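Rahman ready for first season as Hesgate captain

Print | E-mail

HESGATE: Ikhsan Rahman did not expect the call. The all-rounder was at work in May when club coach Corey Pirihi rang to offer him the captaincy.

"I asked him if he had the right number," Rahman said. "He told me to think about it overnight. I called back before dinner."

Rahman, 24, takes over from Faizal Sembiring, who led Hesgate for 3 seasons and will stay on as opening batsman. The new captain made 769 runs last season, the most by any Hesgate player, and took nine wickets with his off-spin.

He said he would bowl himself more this year, mainly in the middle overs. "Corey wants a spinner on from both ends once the ball is soft. I've been lazy about it – I'd rather bat all day."

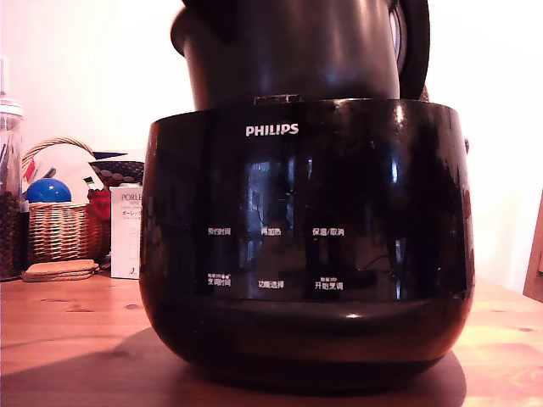 First match against Vestitport

Hesgate open at home to Vestitport on 22nd September. Rahman said the wicket at Fitzgerald Park had been slow in practice and he would bat first if he won the toss.

"Vestitport chase well. I don't want to give them a target they can see from the start," he said.

Heriberto Arango is set to take the new ball. Irfan Entili, signed from Bumow, will keep wicket after passing a fitness test on his knee.

Asked about Sembiring, Rahman said the two had already talked about field placings. "He'll be at slip, so I'll hear from him every over. That's fine with me. He knows these batsmen better than I do."

Rahman would not name a target for the season. "We lost too many close games last year – I want us to win a few of those. Ask me again at the halfway point."

Print | E-mail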